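Gripper fault halts box-folding trials at Fulville, and the fix is rather clever

By Kwaku Ackah
9/23/23

A robot that had been getting steadily better at handling small cartons has been taken off full-speed running at the Fulville workshop, after its gripper began squeezing harder than it had been told to. No one was hurt. A few boxes were, though, and the search for the cause has turned up one of the most interesting little faults I've come across in years of covering automation.

The trouble showed itself near the end of a long run in which the robots were picking up, opening and closing thin card boxes. The control software said the grip was gentle. The boxes disagreed! Side panels were coming out with a crease down the middle, and one carton was pinched so firmly that its base popped open.

Engineers first blamed the card. Thin stock varies a good deal from batch to batch, and a damp week can make a carton go soft. But a fresh batch creased in just the same way, and attention moved to the fingers themselves and the way their force is measured.
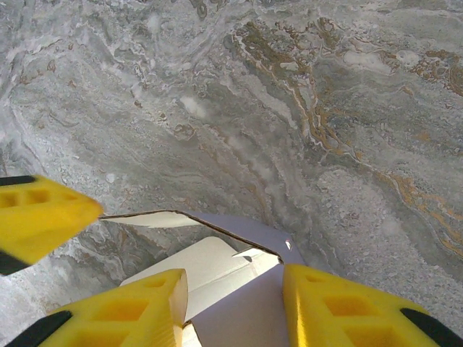 What was making the gripper squeeze too hard? A force sensor whose zero point drifted as it warmed up, so the controller thought it was pressing less than it was and kept adding more.

The drift was small at any one moment, which explains how it slipped through the morning checks. Those checks were done on a cold machine, and on a cold machine the sensor reads beautifully. After some 70 minutes of steady work it was reading low by enough to matter, and the controller, doing exactly its job, made up the difference with extra force.

Praven, the firm that wrote the control software, had included a limit meant to stop this sort of thing. The snag is that the limit relied on the same sensor. If the reading is low, the limit sees nothing wrong either, and both of them carry on quite happily while the carton folds up in the middle. It is an old lesson in machine safety — a guard should have its own eyes — and it's remarkable how often it has to be learnt again.

The clue came from the motor current. An electric motor draws more current when it pushes harder, whatever the force sensor has to say about it, and the current had been recorded all along for a completely different purpose (someone wanted to compare the energy used by different finger pads). When the two sets of numbers were laid side by side, the lines sat together at the start and then slowly parted. I was shown the plot, and you could spot the moment it all began to go wrong from the other side of the room.

With that in hand the team could make the fault happen whenever they liked, and that is a lovely position for an engineer to be in. Warm the sensor, and the creases arrive. Let it cool, and they go away. They repeated this over 22 runs before anyone was willing to call it settled, and every run told the same story.

The repair has come in stages. The first is a short pause after every 30 cycles, in which the fingers open fully, touch nothing and set their zero again. It costs very little time and deals with most of the drift. The second is a new limit based on motor current alone, which stops the gripper if the current climbs past a set level, even if the force sensor insists that all is well. If the two readings disagree for more than a moment, the arms hold position and a person has to clear the stop by hand.

For now the work carries on at reduced speed, with the closing force capped well under its old value. The box jobs are back on the list, along with some simpler pick-and-place tasks that give the new checks plenty of exercise.

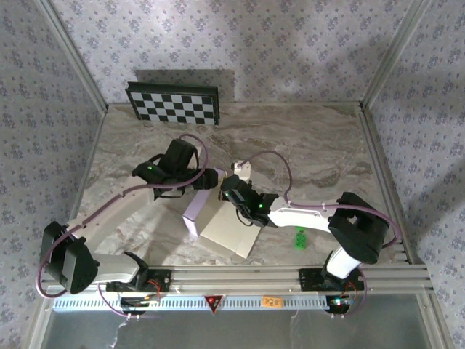 The slower speed has had one happy side effect. Several habits that went by in a blur at full pace can now be followed properly by eye, including a tendency to close slightly too early when a flap springs back. That has nothing to do with the sensor and would have been easy to miss for months. It's now on the list as a separate job, with a change to the approach path due to be tried first.

Berchtold, which supplied the sensor, has asked for the unit back and is sending a replacement with a different method of correcting for temperature. The company did not argue about the fault, and I'm told its people were as keen as anyone to see the current plot. They have also asked for the warm-up times, which the workshop had the good sense to write down.

The safety question is worth a word, as people do worry when they hear that a robot pressed too hard. The forces were enough to spoil a thin carton and would have given a fingertip an unpleasant nip. The house rule at Fulville is that hands stay out while the motors are live, and that rule was kept throughout. What bothered the team more was the thought of the same software on a larger machine, where the same blind spot could do real harm. Praven has already told its other users to check whether their force limits depend on a single sensor.

One of those users is Komine, which runs a packing line using the same controller. Its staff ran the warm-up test on their own grippers and found drift on three of them, none of it large enough to damage anything so far. They've added the zeroing pause as well, and have offered to share their readings — terrific news, as a busy line racks up far more hours than a workshop ever could.

A return to full speed at Fulville depends on the replacement sensor passing a long soak test, run warm from beginning to end with no cooling breaks. The old unit will be logged alongside it for part of the test before it goes back to Berchtold. The motor current will be recorded throughout, this time on purpose, and the creased cartons are being kept in a drawer so that new ones can be compared with them.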